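3.2 Serving items and the pretend-dessert set

The play food used at Culden came from two sources. Most of it was plain – bread, eggs, the usual. The dessert pieces were kept apart as they drew the most talk from children in the January pilot. Waffle piece chosen for the main sessions: orange base with a grid pattern, white cream, fruit on top. Small enough for one hand.
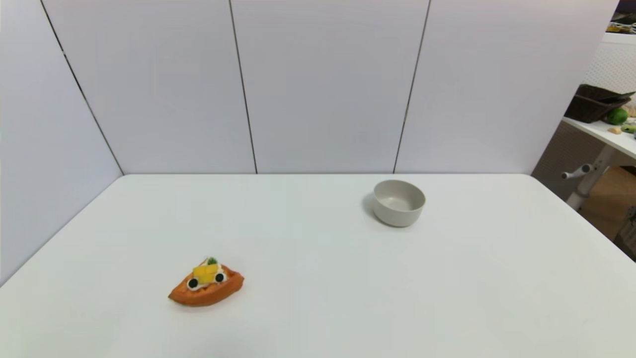 Bowl next. We wanted something plain and pale so that the dessert stayed the obvious thing to look at. Patterned plates were tried in the pilot and dropped, too many children talked about the plate. The table was left white for the same reason, no cloth, no mat. Wording of the prompt was fixed ("can you serve the pudding?") and said once.

Coding followed the Anum scheme with one change: naming a topping and naming the whole dessert were scored seperately. Figure 2 gives the waffle as coders knew it, item W in the tables.
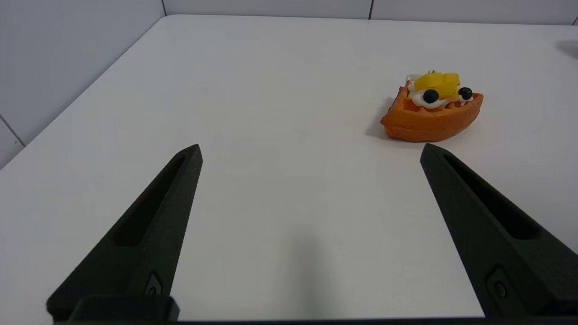

Figure 2. Item W, toy waffle with cream and fruit, on the white table.

3.3 Table surface

Matte top, white. A glossy top was used at first and threw too much glare on the coding sheets. Between sessions the top was wiped and the items put back in their box – order of packing not recorded, we should have done this.

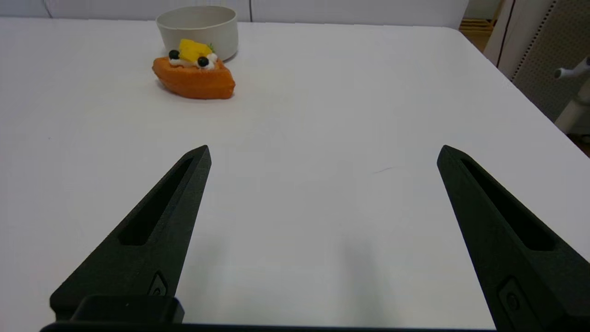 Corkance Play and Mealtimes Group, Department of Early Childhood Studies

Utterances were transcribed in full and then cut to those that refered to food, dish or serving. This left 1385 for analysis, of which more than 1000 came from the dessert sessions. Older norms (the 1967 word list) were no help here, "waffle" is missing from them altogether. We used the Sopacua list for frequency instead. Coding closed 9/23/23.
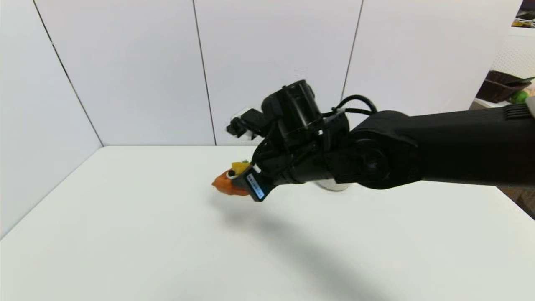
Why was only one dessert used in the main sessions?
With two or more on the table, children in the pilot compared them and forgot the serving task. One dessert kept the talk on toppings and on who was getting it.

Remaining items are listed in the appendix, with the prompts. Scores by item follow in section 4.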